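The Case for the Small Pot

Institutions that furnish shared kitchens tend to buy for the largest conceivable meal. The Vastmont residence halls, which house 439 people, follow this practice, and their cupboards are filled with stockpots that few residents can lift when full. It is the view of this office that the smaller vessel deserves a place in the standard inventory.

A pot with a clear lid permits the cook to watch the contents without lifting it. Two side handles take up less room than one long one — a real consideration on a table that must also hold cups and trays. 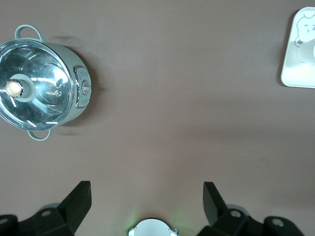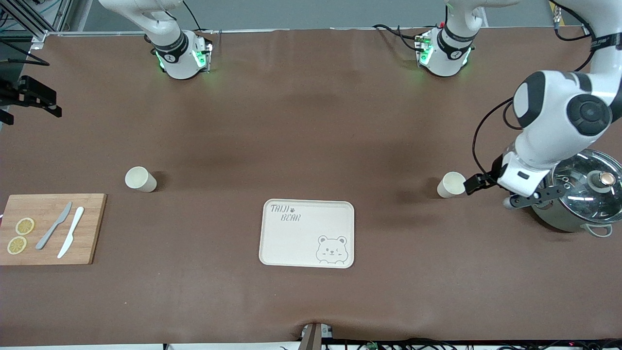

Cost is the usual objection. The Baravau allowance of 700 dollars per kitchen was set with large cookware in mind, and it has not been revised since July. A portion of that sum would equip each floor with modest pots suited to one or two servings of rice, soup or oatmeal. Residents who cook for themselves would no longer need to heat a great quantity of metal to warm a little food.

Large pots should remain available for common dinners. They need not occupy every shelf for the remainder of the year.

Related items
Shared Shelves and Who Should Clear Them
Lullum Hall Kitchen Hours
A Reply on Paper Cups
Storage Guidelines for Khan House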